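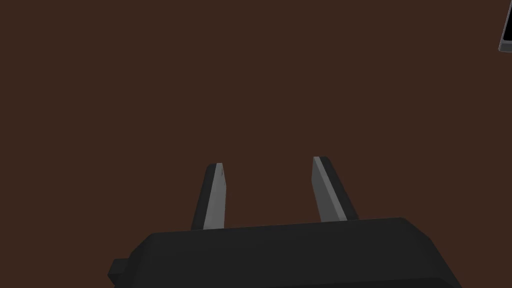

Gripper over a plain brown surface.

Home | Paper and Print | Storage | Workshop | Contact

Flattening and storing old newspaper comic pages

By Ginette Collet, Apr 14, 2022

Newsprint made from groundwood pulp is acidic and turns brittle with age. Comic sections were folded at least twice for delivery, and the folds fail first. The method below suits loose Sunday pages and clipped daily strips. It does not suit bound volumes or anything with active mould.

Before you start

Wash and dry your hands. Cotton gloves catch on torn edges and are best left off. Clear a flat surface larger than the open sheet. Remove paper clips by sliding a strip of polyester film under each side of the clip first. Leave old adhesive tape alone.

Test the inks. Touch a barely damp cotton swab to a spot of each colour in the margin. If any colour transfers, skip the humidifying step and flatten dry.

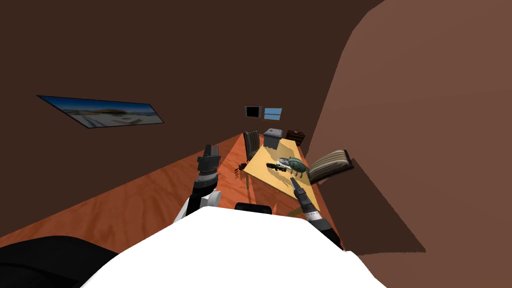 Step 1: Humidify

Put a rack in a lidded plastic tub, with damp blotter underneath and the page on top. The page must not touch the blotter. Close the lid and check every 17 minutes. Stop when the folds open without resistance.

Step 2: Press

Lay the page between two sheets of polyester web, then between dry blotters, then under a board. Weight the board evenly. Change the blotters after an hour and again the next day. Leave for nine days. I use a Fladeck board, but any sealed, flat board will do.

Step 3: Store

Use a buffered folder inside a polyester sleeve open on two sides. Store flat, in the dark, away from outside walls. Pencil the paper's title, date and page number on the folder, never on the newsprint. A Clornance flat box holds up to 176 single strips in folders before the bottom ones start to bow.

Comments

Adaeze Idahosa: Does the buffered folder matter if the page is already brown?

Ginette Collet: Yes. It won't reverse the colour, but it slows further decay.

Valentin Coste: I did a run of dailies in December and the furnace air dried the blotters too fast. Had to re-dampen twice.

Maëlys Gautier: What weight do you put on the board for a half-page?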